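Cikus desk sessions: the gallery

I've been promising to put this page up since January, so okay, it's up! Cikus is my side project where I collect short demos of grabbing and moving everyday stuff with a hand-held gripper, and then feed the whole pile to Ernel, the policy I'm training. Ernel needs a lot of examples. I've got 775 so far, and after going through them all with a big coffee I kept 418.

My one rule for these is that I don't tidy up first. I did the early ones on a bare table and Ernel got very good at bare tables (great, super useful). So now the mug stays, the cables stay, the keyboard stays, and whatever I'm going for has to be picked out of all that.
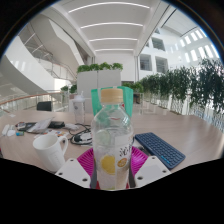

Bottles are my favorite thing to collect right now. Clear plastic is hard, because half of what the camera gets is whatever's behind it, and in this one that's a bright teal-green bag showing right through. The label helps a lot. I love the little citrus slice on it, too.

If you want to try this yourself, go slow on the approach. Slower than that! My first 202 demos were way too quick and the last bit before the fingers close was a smear in nearly all of them. I also like to come in from a different side each time and start from a different height, or Ernel decides there's only one correct way to reach for a bottle and sulks when it's turned a little.

I sort everything by object in Mamo, which is just my folder of scripts with a name on it. It trims the dead time off both ends and drops anything where tracking jumped. Every demo gets a score up to 5 from me, by hand, usually late at night, so take my scores with a grain of salt. Anything with a 1 goes in the bin and I don't look back.

Next up is Drarkau, the same idea but with two grippers (one to hold, one to twist), and I'm already dreading the caps. More pictures when I've got some worth showing.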